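Suche im Helpdesk Suchbegriff eingeben Los

Ticket 252: Ablage Arbeitsfläche Trodgate, Körbe, verknotetes Kabel, Fliesenboden
Erfasst von Naveen Tomar, November 2023
Status: in Bearbeitung
Bereich: Ordnung und Reinigung

Meldung

An der gefliesten Fläche in Trodgate gibt es drei Probleme, die ich in einem Ticket zusammenfasse. Erstens ist nicht festgelegt, welcher Korb wofür gedacht ist. Zweitens liegen dort Kabel herum, die niemandem zugeordnet sind. Drittens bekommt die Reinigung die Fliesen mit dem üblichen Mittel nicht streifenfrei.

Zum Bestand: Am hinteren Rand stehen drei Kunststoffkörbe nebeneinander, links ein blaugrüner, in der Mitte ein blass lavendelfarbener, rechts ein hellgrüner. Der linke steht etwas schräg. Beschriftungen haben wir bisher nicht vergeben, jede Schicht hat ihre eigene Gewohnheit.

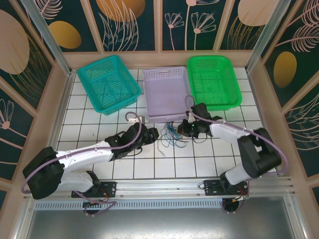 Muss für jede Sorte Kabel ein eigener Korb angelegt werden?

Eine Trennung nach Sorten ist erst nötig, wenn ein Korb so voll ist, dass man beim Herausnehmen eines Kabels die anderen mitzieht. Bis dahin reicht es, zwischen geprüft und ungeprüft zu trennen.

Bearbeitung Rutilio Xolalpa

Ich habe die Körbe ausgeräumt und die Zuordnung mit Nuala Mulcahy abgestimmt. Sie gilt ab sofort:

Blaugrün: Kabel, geprüft und aufgewickelt.
Lavendel: Kleinteile, Adapter, Kabelbinder. Der Boden ist geschlossen, da fällt nichts durch.
Hellgrün: alles, was noch geprüft werden muss.

In der Liste vom Lager stehen 19 Kabel für diese Fläche. Die Körbe bleiben in der oben genannten Reihenfolge. Wer einen zum Putzen wegnimmt, stellt ihn an dieselbe Stelle zurück und richtet ihn an der Wand aus.

Etiketten sind über Jatoi bestellt, die Lieferung kommt mit der nächsten Sammelbestellung.

Bearbeitung Vikas Vishwakarma

Zu den Kabeln. Beim dunkelgrauen war nicht klar, ob es ins Lager zurück soll oder ob wir es entsorgen. Es liegt in mehreren Schlingen auf der Fläche, die beiden losen Enden sind zum Glück frei. Damit lässt es sich ohne Werkzeug entwirren. Bitte nicht an beiden Enden gleichzeitig ziehen, sonst zieht sich die Mitte zu. Vorgehen: die engen Schlingen in der Mitte flach auseinanderlegen, dann ein Ende Schlinge für Schlinge zurückführen, erst danach strecken.

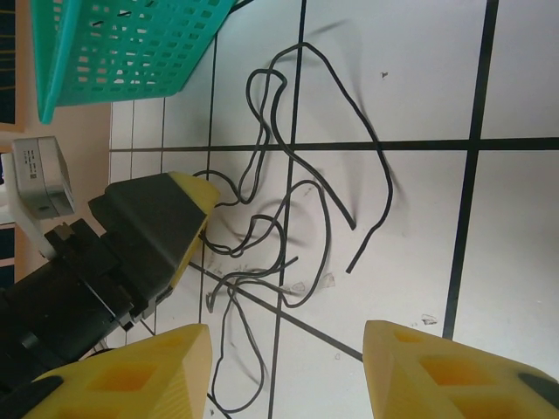 Nach dem Entwirren in ruhigen Runden auflegen und mit 2 Klettbändern sichern. Keine Kabelbinder, die schneiden in den Mantel ein und wir müssen sie jedes Mal aufschneiden. Danach mit den Fingern der Länge nach abfahren. Wenn eine Stelle weich ist oder knickt, kommt das Kabel in den hellgrünen Korb und auf die Liste, sonst in den blaugrünen.

Rückfrage Nuala Mulcahy: Die Kabel werden bei Schichtende oft einfach liegen gelassen. Können wir eine feste Zeit dafür eintragen?

Vikas: Ist eingetragen, letzte Viertelstunde der Schicht. Wer zuletzt an der Fläche war, räumt ab.

Bearbeitung Ramesh Semwal

Zu den Fliesen. Helle Platten, dunkle Fugen, und auf den Platten weißliche Schlieren. Wo sich die Fugen kreuzen, wirkt die Linie etwas grauer. Ob das Staub ist oder Abrieb, kann ich noch nicht sagen. Ich tippe auf Rückstände vom alten Mittel von Draltley, das haben wir vermutlich zu stark dosiert. Die Flasche ist aus dem Schrank genommen und steht bei mir.

Geplant ist zunächst trocken abkehren, dann nur mit klarem Wasser, 60 Grad, und einem gut ausgewrungenen Tuch wischen. Fugen mit der weichen Bürste, immer in Längsrichtung. Die Körbe vorher wegstellen, auch wenn sie leer sind.

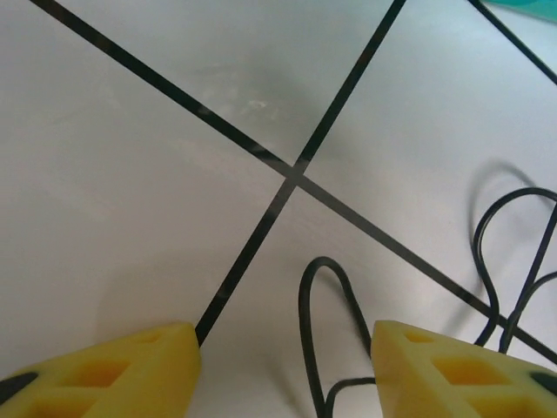 Offene Punkte

Etiketten anbringen, sobald sie da sind (Rutilio).
Liste der Kabel mit dem Lager abgleichen (Vikas).
Testweise eine Platte wischen, trocknen lassen, Ergebnis hier eintragen (Ramesh).
Ticket bleibt offen, bis alle drei Punkte erledigt sind. Rückmeldungen bitte direkt hier hinein und nicht per Mail.

Kontakt Helpdesk | Copyright Trodgate | Nach oben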